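Display Room Surfaces and Fittings: Gallery

Dollwood Interiors maintains a permanent display room for its partition, trim and flooring lines. The room was refitted this season, and the gallery on this page records the principal elements of that work together with notes for visitors, specifiers and installers. Inquiries may be addressed to Cristóvão Loureiro, who is responsible for the display program.

Page last revised 6/22/26.

About the room

The display room is divided into 19 bays. Each bay is enclosed by white or tinted wall panels held in aluminum posts, and each is finished with a floor surface from the current range. Bays are furnished sparingly, with one or two small decorative items, so that the meeting of wall and floor remains open to inspection. Visitors are welcome to kneel, touch and look closely. Most questions received by the office concern corners and edges, and the arrangement of the room reflects this.

Panels, posts and trim may be examined in any bay without an appointment. Visitors who wish to see a panel removed from its post should write in advance, as this must be done by a member of the installation staff.

Wall panels

The Stollura panel is supplied in bright white and in a small number of pale tints. Tinted panels are placed next to white ones in several bays, and visitors are asked to compare them from more than one position. A pale tint can read as gray in one part of the day and as blue or violet in another — samples should be taken home before an order is placed.

Panels are cleaned with a soft cloth and plain water. Scuffs are most common along the lowest part of the wall, where shoes, vacuum cleaners and furniture legs make contact. Abrasive pads should not be used, as they leave a dull patch that shows more clearly than the original mark.

A panel must sit squarely in its post before the trim is fitted. Installers are reminded to check the lower edge along its full length and to correct any lift at the corner before moving to the next panel.

Posts and edge trim

The Mota post is a grooved aluminum profile used at corners and at intermediate joints. The channels along its length accept panels from more than one side, and the same profile is used throughout the room. Posts are cut on site. The standard floor clearance is 4 millimeters, and the base of the post is secured before any panel is introduced.

Narrow metal trim is used along selected wall and floor junctions. It gives a clean line and protects the panel edge, although its groove does collect dirt in ordinary use. A dry brush with stiff, narrow bristles is the best tool for the purpose. The brush should be drawn along the groove toward the open end of the trim and never toward the post, where material becomes packed and is difficult to remove.

Floor surfaces

The Utis floor range comprises marble patterns in gray, cream and dark green. The gray pattern is the one most often requested for small enclosed areas. Its fine pale veining gives interest to a limited area of floor, and the rust-brown streaks keep the gray from appearing cold beside a white wall. The direction of the veining should be agreed with the client before cutting begins. Once a surface has been trimmed to fit a corner, it cannot be turned.

Each floor sample is labeled on its reverse side. The display surfaces themselves carry no labels, and staff will identify them on request.

Gallery

Corner bay with gray marble-pattern floor, aluminum corner post, and lavender-tinted and white walls. Artificial succulent in a round white ceramic planter, dressed with polished pebbles.

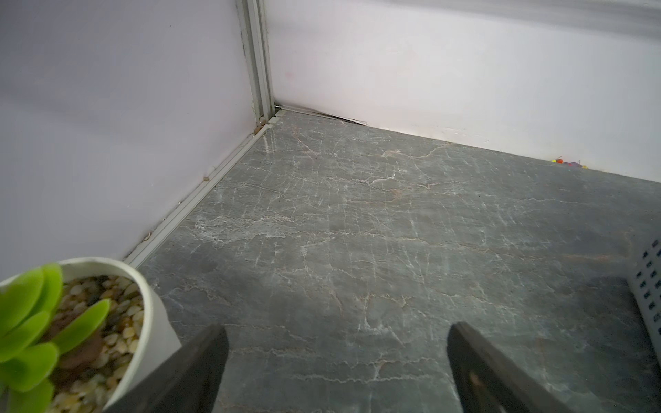 Floor samples in all three colors may be borrowed for up to two weeks. A deposit of 200 dollars is payable on collection and is returned in full when the samples are received in good condition. Samples that have been cut, drilled or glued are regarded as purchased.

Planters and other decorative items in the bays are not for sale. The office can supply the names of local shops that carry similar pieces. Artificial plants are used throughout the room — living plants were tried in earlier years, and watering left marks on several floor surfaces.

Care of the bays

Bays are swept on a regular schedule, beginning at the corner post and working outward along each wall. Small debris tends to gather at the base of the panels and should be lifted with a hand brush and pan. Visitors who bring paper samples, beads, fabric cuttings or similar material for color matching are asked to use the trays provided at the entrance and to take their material with them when they leave.

Visits and groups

The display room received about 900 visitors last year. Groups from design schools and trade associations are accommodated by arrangement, and a member of staff will accompany them. The room will close for part of August for floor replacement in the rear bays. Closing dates will be posted on this page and at the entrance.

Requests for larger prints of the gallery photograph should be sent in writing to the display office, with a note of the intended use.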